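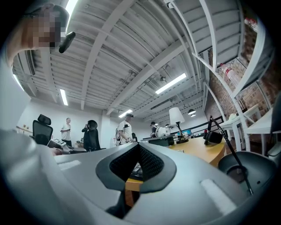

Gray gripper with black V-shaped jaw, under a white metal ceiling.

Plurker tracked carrier - FAQ
Last update 2020-06-01

What is it?
Tracked load carrier, diesel. Walks behind you or drives by remote. Built by Skulitz in Altstead.

How much can it carry?
155 kg on the flat. Less on stairs, see the load table in the manual. Please dont guess.

Can I ride on it?
No. We get this one a lot. Still no.

What does it cost?
3,590 for the base machine, remote included. Ramp kit and rain cover are extra. Delivery depends on where you are, ask for a quote.

Does it do stairs?
Yes, straight ones. Spiral no. Wet metal stairs no. Go up forwards, come down backwards, stay on the uphill side of it.

How loud?
Loud. Wear ear protection. Don't run it indoors, it's a diesel.

Is there an electric one?
Yes, the Trình. Same tracks, smaller deck. Orders open in September. No price yet.

Remote won't pair?
Key off, wait for the light to go out, key on, hold both buttons. If it shows code 131 the receiver fuse is gone. Spare is taped inside the battery lid.

Track came off, now what?
Loosen the tensioner, lift the side, roll it back on from the rear wheel. Takes 2 people. Check the tension again after teh first hour.

Warranty?
2 years on the frame and gearbox. Tracks are a wear part, not covered.

Can I get parts without an account?
Yes. Send the serial number (plate under the deck, left side) with your order.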